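Comparing two-finger grippers on mugs and cups

Naveen Goel and Meenakshi Prajapati, Wikard bench notes, revised 31st July

Use this procedure when choosing between gripper fingers for crockery. It assumes the arm is calibrated and the wrist camera is streaming to the controller.

1. Set the mugs out
Stand the upright mugs in a row at the back of the worktop, handles towards the front. Lay one mug on its side on the tray. Keep the same layout for every set of fingers – a mug turned even slightly changes the approach angle.
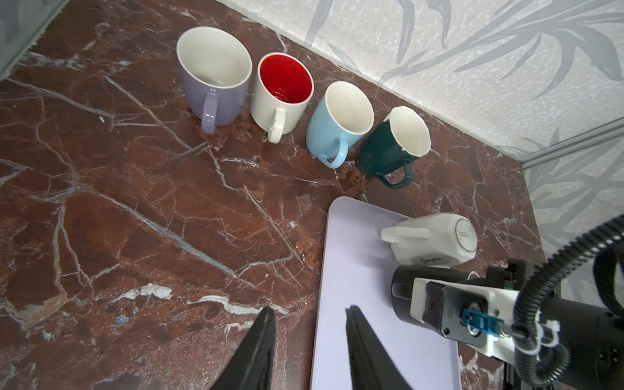 Wrist view before a run: four mugs standing, one on its side on the tray.

2. Set the approach
Drive the open fingers to a hover point over the worktop and save the pose. For a mug on its side, note which way the handle points and enter the angle by hand. The Urker planner tends to treat a handle as part of the body, and the fingers then close too early.

3. Run the grasps
Do seven grasps per mug with each set of fingers. Start at a grip setting of 40 and leave the closing speed alone. If a mug slips, log the slip and carry on without raising the force.

4. Check the hold from the wrist camera
Lift, stop the arm and save a still. Look straight into the cup and find the base ring. If the ring moves between stills, the cup is tilting in the grip. An uneven rim is a poor reference for this, so measure from the ring.

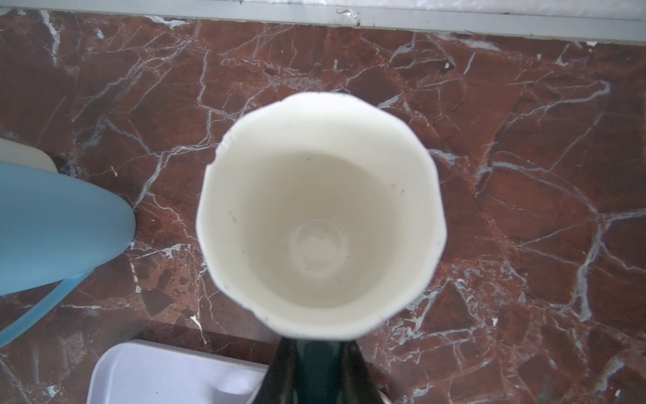 5. Compare the logs
Export each log at 2000 samples and plot finger position against motor current. A flat current after contact is what you want. Repeated small steps mean the pads are creeping – change the pads and go back to step 3.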